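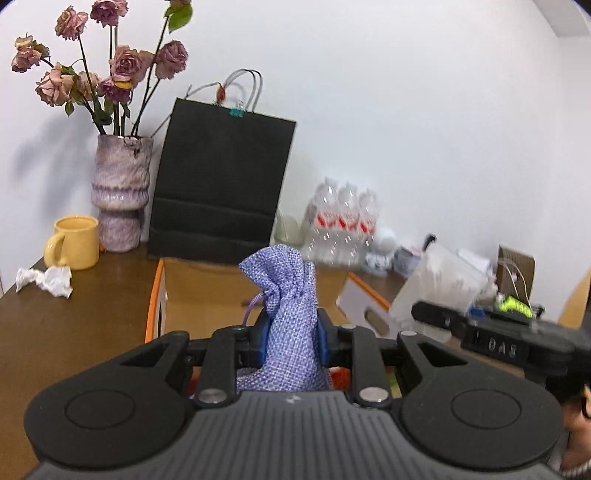

I spent an afternoon at Truvley's Gritommont lab learning to grab a little drawstring pouch, and I was worse at it than I'd like to admit! The team's question is a fun one: if people do chores with a hand-held gripper, how few tries does a robot need to learn from?

For soft stuff like burlap, their answer so far is fewer tries, but messier ones. Six people working at cluttered tables taught the robot more than 13 people at tidy ones - same total hours, same pouches. My own first two grabs were awful, and they kept both. Bad grabs, I was told, are next on the list to test.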